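Rearranging the house before winter

October 17, 2021

We have lived on Lestholm for four years now and the furniture in the living room had never moved. It went where the movers put it, on a day when it was raining and everyone wanted to be done. The couch was against the long wall, the bookcase was next to it, and the big chair was in the corner where the light is worst. I sat in that chair every evening and complained about the light.

Last weekend I finally did something about it. I had been putting it off since spring. My excuse was that the room is an odd shape and there was no better way to set it up. I believed this without ever having tried one.

The first thing I did was take everything out. I know most people push things around until they look right, and I have done that before in other apartments. It never worked for me. The heavy pieces stay close to where they started and you end up with the same room, only crooked. So the couch went into the hallway, the bookcase went into the bedroom in pieces, and the rugs went over the porch rail. It took most of Saturday morning. The books took longest. I stacked them on the stairs, left side only, and we stepped around them for two days.

With the room bare I could see how much floor there was. I had been thinking of it as a small room for four years. It is not large, but a lot of it was being used to walk around a coffee table that I don't even like.
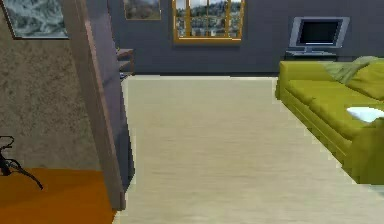
Plenty of pale floor, with the orange starting at the left.

I left it empty overnight. I would recommend this if you can stand it. On Saturday evening I carried a kitchen chair in and sat in different spots for a while with a book, which is a slow way to find out where you want to read, but it cost nothing. The best spot was near the window on the side wall, where we had kept a plant stand and a box of winter boots. The worst spot was the corner where I had been sitting all along. There is a draft there too. I had blamed my slippers.

I also drew a plan. I used the back of a Forard catalog and a ruler, and I cut little pieces of paper for the furniture. The couch came out too long on paper and I nearly gave up on the plan because of it, until I measured again and found I had included the footstool. If you do this, measure the furniture and not your memory of it. Write the numbers on the pieces of paper, too. Mine all looked alike by the end and I spent some time planning around a bookcase that was the chest.

Gareth Hartley came over on Sunday to help carry things back in. He has a van and a bad shoulder, so I took the heavy end. He thought the couch should face the window. I thought it should have its back to the window. We tried it his way first, and it was better than I expected in the afternoon, but there was no wall left for the bookcase. So we turned it around. He still thinks I'm wrong and he may be right about the afternoon.

Here is where things ended up. The couch is on the short wall, which I had never considered because it leaves a gap at one end. The gap now holds the floor lamp and looks intended. The bookcase is back on the long wall but moved down toward the door, and it is three shelves high instead of five because I left the top section off. The books that lived up there were ones I could not reach without a stool and had not read in years. Two boxes of them are by the front door. The big chair is by the window.

The table was harder. I wanted one surface in the room for jigsaw puzzles and letters and for eating soup when there is a game on, and I did not want it low. The old coffee table made my back ache. I looked at a round one at Onyshchenko, the secondhand place past the bridge, and I liked it a lot. Round tables are easier to walk past. They are also harder to push against a wall, and I knew I would want to do that when people came over. Square was the sensible choice. I wanted plain wood with no glass, since glass shows every fingerprint in this house.

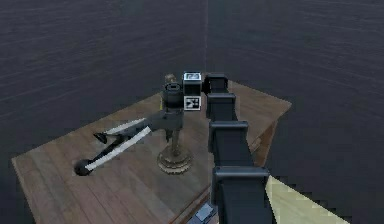
Square wooden table, two small marker cubes stacked on one another.

My one rule for a table like this is that it gets cleared at night. We have broken the rule already, but it holds more days than not.

There are a few things left to do. The old coffee table needs to go, and nobody in the family wants it. The rug is too small for where the couch is now, and the one I like in the Golavden sale is a green I'm not sure about. I have a sample square of it on the floor and I look at it at different times of day. In the morning it is fine. At night it is nearly brown.

I would also like to put up a shelf by the chair for a mug and my glasses. That can wait until December, when I have some time off. For now the mug goes on the windowsill, and I have only knocked it over once.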